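Chapter 7
When the Arm Does Not Stop: Faults in Home Assistance Robots

After this chapter you should be able to explain the difference between a fault and a failure, to read a simple event log, and to say at which point a person should have been able to stop the machine.

7.1 A case to begin with

In March a team at Treloar was testing a two-armed assistance robot called Arulier. The task was a simple one. The robot had to drive to a table, pick up a bowl and carry it to another person in the room. All of the runs were made in simulation, in a model of a living room for a person who needs help with moving. The team had planned 1000 runs before the robot would be allowed into a real home.

Run 253 went wrong. The right arm reached the table as it was told to do. At this moment the force sensor in the wrist stopped sending new values. The control program did not notice it. It continued to read the last value, which was close to zero, and it concluded that the gripper was touching nothing. So it pushed further. The log shows 168 milliseconds between the last true value and the first contact, and after this the command to move forward was repeated until the run reached its time limit of 90 seconds. No stop was given in all this time.

In a real room, the table would have been pushed, and perhaps a person on the other side of it also. We shall come back to this case several times in the chapter, so please keep its order of events in mind.

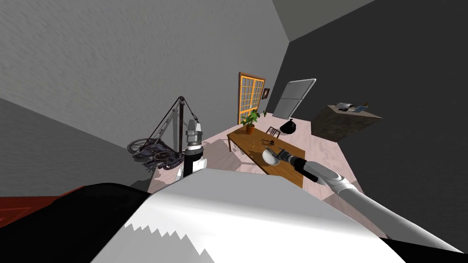 Arulier test room, main view and gripper view

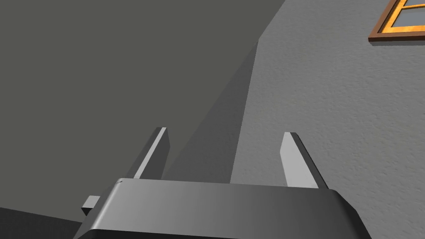 Ruairi Paterson objects to the word "sensor" in most reports of this run, and says that the sensor only became silent, as every sensor will do one day, while the program was the part which took silence for good news. He would like the report to begin with the missing check on the age of the data.

His remark brings us to the first two terms of the chapter. A fault is a defect or a wrong condition inside the system. A failure is the moment when the system no longer does what it should do for its user. In run 253 there were two faults. The first was the silent sensor. The second was older, and had been in the program from the start: a value was used without asking how old it was. Neither of the two would have caused the failure alone.

7.2 Stale data

A value is called stale when it is older than the time for which it can be trusted. For a wrist sensor on an arm working near people, this time is short. The usual protection is to send a time stamp with each value and to compare it with the clock before the value is used. If the value is too old, the arm must go to a safe state.

What the safe state should be is a harder question than it looks. The first version of the repair at Treloar switched off the motors, and an arm without power can fall on whatever is under it. In the second version the arm holds its position with the brakes closed and waits for a person to release it.

Before you read section 7.3, write down which other values in the control program could become stale, and what the arm would do in each case.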